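About Mukon

Mukon helps small manufacturers, labs and school workshops plan and pay for automation equipment. We don't build robots and we don't sell them. Our clients come to us before they buy, and sometimes after a first purchase that didn't go well, and we work through the numbers and the floor plan with them.

We are a staff of 14. Most of us came from production planning, maintenance or purchasing, and two of us still teach evening classes in shop budgeting.

How we started

Mukon was founded by Védís Ásgeirsdóttir, who had spent years as a purchasing manager for a furniture parts maker. Her plant bought a robot arm with a good price on the quote. The quote left out the end tooling, the guarding, the floor work and the training. By the time the arm was running, the project had cost nearly twice the approved figure, and the next two projects on the list were dropped to cover it.

She kept a notebook of everything that had been missed. That notebook became our first planning worksheet, and a good part of it is still in use. The worksheet has grown to 43 lines. Clients often ask for a shorter one. We have tried to make one, and each time we ended up putting the lines back.

What we do

Our work falls under three headings.

Equipment planning. We visit your site, watch the job as it is done now, and write down what a machine would have to do to take over part of it. We look at part sizes, how parts arrive, how they leave, who loads and who clears jams. You get a written requirement that you can send to any supplier.

Budgeting. We build a full cost sheet for the first year and the four years after it. It covers the arm or machine, grippers and fingers, mounting, cables, air or power, safety equipment, software fees, spare parts, training hours and lost production during the changeover. Where we don't have a firm price, the line says so, and we put in a range.

Quote review. If you already have quotes, we put them side by side in the same format. Suppliers leave out different things, so two quotes that look close can be a long way apart once the blanks are filled in. We ask the suppliers the questions and you see their answers in writing.

Grippers and the rest of the small stuff

New buyers tend to spend their time on the arm. In our experience the gripper deserves as much attention, and it is usually the first thing to change after delivery. Finger length, opening width and pad surface all depend on the parts you handle, and a set that suits one part may be wrong for the next one on the list.

For that reason we ask clients to send us sample parts early - the worst ones as well as the good ones. We hold simple trials at our test bench before any tooling is ordered. A trial takes a morning in most cases, and the fee for it comes off the final invoice if you go on to a full plan.
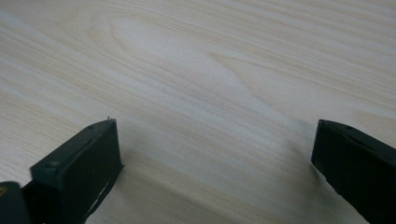 We also ask every client to budget for a second set of fingers. Pads wear, screws get lost, and a machine standing idle for a week costs more than the spare set would have. On our cost sheet this is a separate line, so it can't disappear into "accessories."

The same goes for work surfaces. A bench that is fine for hand work may move too much under an arm, or sit at the wrong height for the reach. We measure it on the first visit and price a replacement or a brace if one is needed.

Our bench and our planning tools

Our trial area takes up 600 square feet at the back of our building. There are 2 test stations, and clients are welcome to stand at either one and ask questions while a trial is going on. We would like people to bring the operators who will be using the equipment. They know things about the job that are not on any drawing.

Plans are written in Silta, our own costing tool. It began as a spreadsheet and it still exports to one, so you can keep working on the figures after we are gone. You don't need a license to open your own plan.

Some recent work

Carretero makes hinges and small brackets. They wanted four arms in one budget year. We suggested one arm, with wiring and floor space for a second, and a review after six months. They bought the first arm last February and have since moved the other purchases into a later budget.

Borkudon is a packing business with a wide mix of boxes and short runs. After the trials we advised them to wait. Their part mix changed too often for the hours to pay back, and a powered conveyor did more for them at a lower cost. We charged for the plan and that was the end of the job.

How we are paid

We charge a fixed fee for each plan, agreed before we start. We take no commission from suppliers and accept no referral payments. If a supplier offers us a discount, it goes to you and is listed on the cost sheet.

Site visits within two hours' drive are included in the fee. Beyond that we bill travel at cost.

Working with us

A first call takes half an hour and is free. Please have a rough idea of your budget limit, the job you want to automate and how many shifts you run. If you have a floor plan, send it ahead - a hand sketch with measurements is fine.

Plans for a single machine are usually ready within five weeks of the site visit. Larger projects are split into stages, with a separate fee for each stage, and you can stop after any of them.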